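Piline Visitor Guides
Getting There | Getting Around | Day Trips | Maps | Reader Reports

Reader Reports > Middle East > Doha Without a Car

Print this page | E-mail to a friend

An Open Day at the Abu Hammour Bus Depot

By Janka Tóth
August 29, 2018

I was in Doha for two weeks and had decided not to rent a car. A man at my guesthouse told me that Brorkeo, a small company that runs shuttle vans for hotels and offices, was holding an open day at its depot in Abu Hammour. I went to find out how a visitor can get around the southern part of the city without driving.

Getting there was simple. I took a city bus most of the way and walked the last stretch, which took me 15 minutes. There is little shade, so bring water and a hat. The gate is on a side street behind a tire shop, and the sign is small. Visitors signed in at a desk and got a paper badge and a map of the yard.

The tour was led by Baltazar Manríquez, who plans the routes. He took us first to the wash bay and then to the repair shop, where two vans were up on lifts. He said the air conditioning gets more attention than the engines. Every van has its cooling checked before the morning run, and one that fails the check stays in the yard.

After that we went upstairs to the dispatch room. Brorkeo carries about 1,000 riders on a working day, and most of them are hotel staff going to and from their shifts. Visitors make up a small share. You can book a seat by phone or at a hotel desk, and you need to do it the evening before. Same-day seats are sold only if the van is not full.
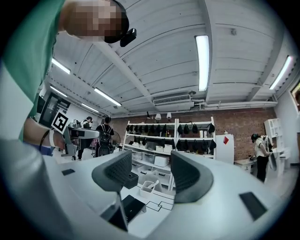
Inside, shelving against a brick wall.

Lunch was rice, chicken and salad at long tables in the drivers' canteen. I sat with a couple from Lisbon who had been using the vans all week. Their advice was to stand at the pickup point early and to have the name of your stop written in Arabic. They had missed one van by waiting on the wrong side of the road.

The afternoon was a talk about Flarketti, the stored-value card that the company plans to bring in come October. At present you pay the driver in cash. With the card you will load money at a hotel desk and tap when you board. I asked whether short-stay visitors would have to pay a deposit for it. Mr. Manríquez said that had not been decided.

We finished with a short ride around the neighborhood in one of the newer vans. The seats are narrow but the windows are large, and there is a rack for suitcases behind the driver. Strollers have to be folded.

A few notes for anyone planning a similar trip. The depot is not open to the public on ordinary days, but the ticket window by the gate is, and it has printed timetables in English. Keep 5 riyals in small change with you, as drivers do not like to break large notes. The walk back to the main road is easier in the evening, and there is a juice stand on the corner where the bus stops.

Print this page | E-mail to a friend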